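Wetis Modular Activity Table: Review for Early Years and Primary Settings

Equipment Review Service
Published 4 Oct 2025
Reviewed by Subbarao Sastry. Second reader: Brock Zacharias

Scope of the review

The Wetis Modular Activity Table is a height-adjustable table intended for nurseries, reception classes and the lower years of primary school. It was lent to the Service by the supplier, Tendora, and was in daily use in two settings from the beginning of June until the end of the summer term. The first setting was a nursery class with a mixed age group. The second was a Year 1 classroom in which the table replaced an older fixed-height model from Sivby. Both settings were asked to use the table as they would any other piece of furniture and to keep a short written log.

The Service paid no fee and received none. The table was returned to Tendora at the end of the loan.

What is supplied

The table arrives in two cartons. One contains the top, which is in two halves joined beneath by a pair of steel plates. The other contains four legs, the fixings, a hexagonal key, four rubber feet and a printed booklet. Castors are sold separately and were not supplied for this review. Either half of the top may be used alone with an additional pair of legs, also sold separately, and settings that expect to divide the table regularly should include these in their first order.

The booklet is clear up to the point at which the two halves are joined. The drawing for that step shows the plates from above, although the work has to be done from below, and both settings fitted one plate the wrong way round at the first attempt. The error is easily put right. Tendora has been told of it and has stated that the drawing will be replaced at the next printing.

Assembly is a task for two adults. The top is heavy and should not be turned over by one person.

Height adjustment

Each leg has an inner and an outer tube, with a sprung pin that engages in one of 5 positions. The lowest is suitable for children seated on the floor or on very low stools, and the highest for standing work in Year 1. The nursery class used the lowest two positions only. The Year 1 class kept the table at the fourth for most of the loan and raised it for painting.

The pins are stiff. This is a reasonable choice in a table that children lean on, and no pin released by itself at any time. It does mean that the height cannot be changed quickly between sessions. Staff in the nursery class reported that the work was done at the end of the day, with the table on its side, or not at all. Settings in which one table must serve several age groups in the course of a morning would be better served by the crank-operated Schwerdtfeger table, which is considerably dearer but can be raised and lowered by one adult while standing.

The height markings are stamped into the metal and can be read without difficulty. On the Sivby table they were printed on a paper label, which had worn away.

Stability

With all four feet down the table is very steady. The feet turn on a thread and allow for a small difference in floor level. In the Year 1 classroom, where the floor falls slightly towards an outside door, one foot had to be wound out almost to its full length. It held its position throughout.

The join between the halves is less satisfactory. When new it is flush. By the end of the second week in the nursery class a slight step could be felt with a fingertip, and the plate screws needed tightening. They were tightened once more before the end of term. The step was never large enough to upset a beaker, but it was noticed by children drawing on single sheets of paper, whose pencils caught at the same place each time. A monthly check of the screws should be added to the setting's ordinary furniture inspection.

The surface

The top is white on both halves, with a matt finish. Wetis describes it as suitable for wet play, clay, paint and general table work, and in most respects this is fair. Poster paint, glue and washable pen came away with a damp cloth. Clay left overnight needed a plastic scraper. Food colouring left a faint pink mark, which faded over several days of ordinary cleaning and then could no longer be found.

Scuffing is another matter. A white matt surface shows grey and dark marks plainly, and blocks, counters, trays and toy vehicles are slid across an activity table all day. Both settings remarked on this.

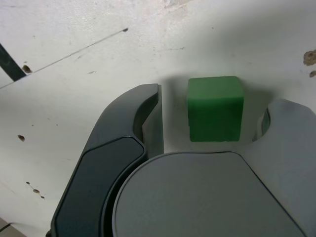

Marks of this sort fall into two groups. The first is material left behind by the object, usually rubber or soft plastic, and can be removed with a white eraser or a mild cream cleaner. The second is wear in the finish itself, and this is permanent. After one half-term the nursery table had several patches of the second kind, chiefly at the corner nearest the construction shelf. They do not affect use and cannot be felt. A setting that places weight on the appearance of its furniture may prefer the birch-effect top offered at the same price, on which light wear should be less evident. The Service has not tested that finish.

The edging is a continuous rounded strip. It remained firmly attached in both settings, including at the corners, where strips of this kind generally fail first. No sharp edge was found on the underside, and the steel plates are set back far enough to be out of reach of knees.

Cleaning and maintenance

The table may be cleaned with the products in common use in schools. The booklet warns against abrasive pads and against bleach above a stated strength, and this warning should be passed to cleaning contractors, who seldom see the booklet. The leg tubes collect sand if the table is used outdoors or beside a sand tray. The nursery class found that one pin would not seat fully until the tube had been brushed out.

Replacement feet, pins and plates are held by Tendora in the United Kingdom. A replacement foot was ordered as part of the review and arrived within the week. Half tops may also be bought singly, which will be of value to settings that expect heavy wear on one side.

Cost

The table is offered at 200 pounds before delivery, with a reduction on orders of 15 or more. Castors and additional legs are extra. At this price it sits above the Sivby fixed-height table and well below the Schwerdtfeger. A school furnishing one classroom from a budget of 2,000 pounds could buy several and retain a useful sum for seating, but would not reach the quantity at which the reduction applies. Schools within the same trust or local group may wish to order together.

Second reader's note

Mr Zacharias visited both settings and agrees with the findings above, with one reservation. In his view the step at the join deserves greater weight than the main review gives it, particularly where the table will be used for early writing. He recommends that such settings seat children along the long sides, away from the centre line, or choose a table with a one-piece top.

Recommendation

Recommended for nursery and reception classes that require a sturdy general table and will seldom alter its height. Recommended with reservations for Year 1, for the reason given in the second reader's note. Not recommended where the height must be changed during the day.

Settings that already own the table are invited to send their own observations to the Service, in particular on the condition of the surface after a full school year.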